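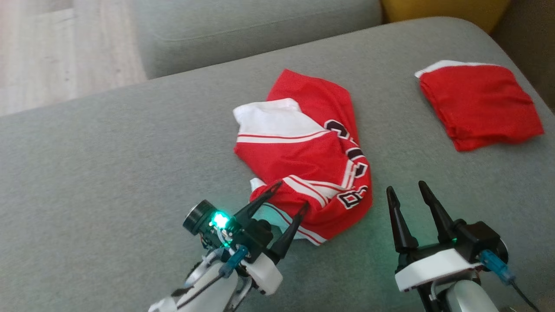 Red jersey and shorts, left gripper on the hem, right one open

Subject: Re: next year's equipment list, what do we cut?
From: Gordon Nguyen
To: laundry-bench list

Hi all,

Sorry for the slow answer, I wanted the Pemeck quote in hand before I said anything, and it only landed this morning. Jocelyn's message is below for anyone who joined after it went out, and my replies come after it.

Jocelyn Morin wrote:

"I have the first pass of the equipment budget in front of me and it's too long. The bench has 3,000 dollars left for the rest of the year, and what people have asked for goes well past that. Before I start crossing things out I'd like to know from whoever is running the folding sessions:

Do we need new fingers for both arms, or can one pair wait?

Is the second set of wrist cameras for use or for the shelf?

Somebody wrote 'furniture' on the list with no amount. What furniture?

And is the Cistisis license something we still want to pay for? I see it renews in July and I couldn't find a person who would admit to using it.

Short answers are fine. Prices are better than adjectives.
Jocelyn"

Okay, fingers first. Pemeck wants 842 dollars for four fingers, shipping included, which covers both arms. I asked what half the order would cost and the woman I spoke to was very nice about it, but they'd charge us the same setup fee for two as for four, so splitting it saves a lot less than you'd hope. My vote is to buy all four in one go. The ones we have are the narrow pointed kind, and on thick seams they're great. On thin slippery stuff they're a pain! Basketball jerseys are the worst thing in the hamper by a mile. You get hold of the trim, you think you've got the shirt, and what you've got is a pinch of trim. I'd want the new ones with the grippier pads, and I'd want them the same on both sides, so we don't spend two weeks wondering if a bad grasp is the left arm or the left arm's fingers.

(The old ones go in a labeled bag in the drawer. Please, a labeled bag. I spent part of last month matching screws by eye.)

Could we limp along with what's there? Yes, if we stay on towels. But the plan everybody signed up for was sports clothes, and I'd sooner take something else off the list than change the plan.

Cameras next. The second set is for the shelf, I'll own up to that, it was me who wrote it down. My thinking was that the wrist is where everything gets knocked. The camera sits out there right next to the fingers with its cable, and when you're working down on a sofa seat there isn't much clearance between the cushion and anything you care about. Everything on the wrist is exposed: the connector, the light, the lot. So a spare makes sense to me. Two spares, one per arm, is probably greedy. Make it one and I'm happy. Remero sells them one at a time and they usually have them in stock, so if the single spare gets used up we can order another and lose a few days.

While I'm on cables – please can we put a line in for cables? It never makes it onto the list and we always end up buying them anyway, one by one, at whatever the nearest shop is charging. A small box of the right length, right connector, bought once. I'll get a price.

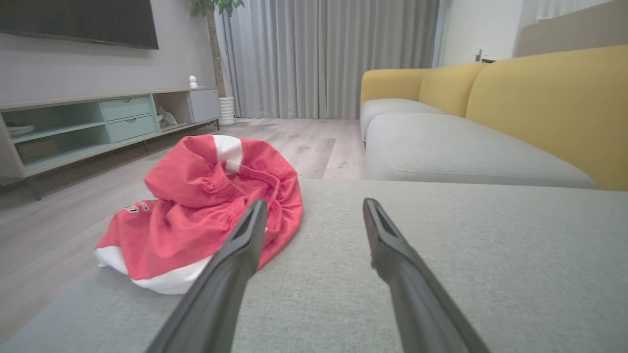
Wrist view: fingers over the gray cushion, with the TV console, tree and curtains behind

Now, furniture. That was also me, sorry, I got distracted before I filled in the amount. What I had in mind was a change of surface. We do nearly everything on the gray sofa and it's been a good one to learn on, a soft seat with a weave to it and a front edge that curves away, and clothes behave on it the way they do in people's houses. But we're going to end up with a setup that knows one sofa. I'd like a second seat in some other color and some other fabric, leather or fake leather maybe, something where the cloth slides. Plus a plain table for comparison. Doesn't have to be new. Ekanayake (the used office place by the rail yard, not the bakery) had a couple of two-seaters last time I drove past, and they deliver.

What I would not spend money on is making the room look nicer or emptier. I know there was a suggestion to clear out the console and the plant and hang a backdrop, and I'm against it. From the wrist you get the whole living room behind the clothes – TV, curtains, the yellow cushions – and that's useful to us. People have living rooms. If it only folds shorts in front of a white sheet we've bought ourselves a very expensive party trick. So there's a cost of zero for you, Jocelyn, you can have that one.

Cistisis. I'm the person who would not admit to using it, and it's because I don't use it. I tried it again last week to be fair to it. The labeling part is okay if you've got one object lying flat, and then you give it a shirt in a heap with half the lettering folded under and you end up redoing it by hand. I'd let it lapse. If someone on the list depends on it, speak up soon, and say what for, because it's the easiest thing to cut and I'm going to keep pointing at it.

One bigger item that isn't on Jocelyn's list and should be, if only so it isn't a surprise. Remero's service plan on the arms is 2,000 dollars and the cover we have now runs out in 14 weeks. It can't come out of this pot if we also want fingers and a sofa and a camera, the sums get tight very fast. Either it goes into next year's money and we take the risk on the gap, or we pay it now and the furniture waits. I lean toward paying it now. A wrist joint going bad with no cover would stop everything, and a secondhand sofa will still be secondhand in the spring. But I can see the argument the other way, and I don't hold the purse.

So, in the order I'd buy them:

Fingers, full set of four, Pemeck, 842 dollars
Service plan, Remero, 2,000 dollars
Cables, price to come, small
One spare wrist camera, if anything's left
Two-seater from Ekanayake, next year's money unless it's really cheap
Cistisis, drop it

Jocelyn, I know you asked for short answers and I've sent you this! The list at the bottom is the short version. If you want to argue about the service plan I'm in the lab most mornings until eleven, or just write back here so the others can pile in.

Oh, and a question for whoever does the wash: can we get a few more jerseys in different colors? Thrift store ones are fine, I'll pay for those myself and not bother the budget with it. The red set is getting far more than its share of the work, and I'd like some with different lettering, too, the kind where the print is big and stiff. The stiff print changes how the cloth bends and we've hardly tried it.

Gordon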